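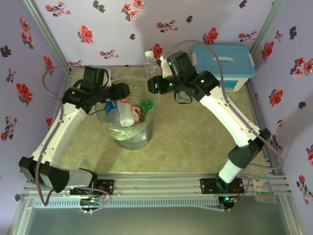
Waste Sorting in Shared Student Housing
Project report, Environment and Society module
Siham Sqalli, Quang Khương, Octavio Gallardo
Supervisor: Pascual Toledo

1. Background

Stirkberg has two large student residences, Altia and Cabral. Both are emptied by the same contractor every Monday, and both have the same three bins in the yard: paper, packaging and general waste. The housing office told us that Cabral has its packaging bin refused more often than Altia, and we wanted to find out why.

Our question was whether the difference comes from the residents or from the way the kitchens are set up. We expected it to be the residents, as Cabral has more first-year students.

2. Method

We collected bags from nine shared kitchens in January, five in Altia and four in Cabral. Residents had been told by letter that a study was going on but were not told which week. Each bag was opened on a plastic sheet in the bike shed and every item was put into one of the three groups. Food scraps were weighed together and not counted.

We also left a short questionnaire in the pigeonholes. It asked where people put six common items, including drinks bottles, pizza boxes and yoghurt pots. We got fewer forms back from Cabral, partly because one corridor never received them.

In total we sorted 2622 items. Of these, 617 were in the wrong bag.

Bottles were the easiest item. Nearly everyone who filled in the form knew where they went, and the ones we found in general waste came mostly from bedrooms, where there is only one small bin. 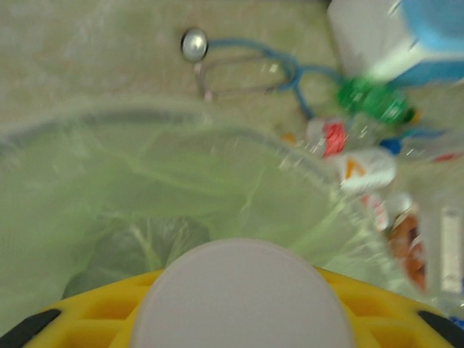
3. Results

Cabral had the higher share of wrongly sorted items, but the answers on the forms were much the same in both buildings. The first-year students did slightly better than the others on pizza boxes.

The kitchens themselves were different. In Altia the packaging bin stands next to the sink. In Cabral it is in the hallway, and two of the kitchens had no label on it. Domingo Painemal from the housing office confirmed that the labels were taken down when the walls were painted.

4. Problems with the study

One week is short, and it fell just after the holidays. Two of the bags had split, so some items may have been put down to the wrong kitchen. We did not agree beforehand what to do with paper cups, and Quang and Octavio sorted them differently on the first day. These were checked again afterwards.

5. Suggestions

Move the packaging bins in Cabral into the kitchens and put the labels back. A second small bin in each bedroom would cost more and could be tried on one corridor first. We would repeat the count in a normal teaching week before buying anything.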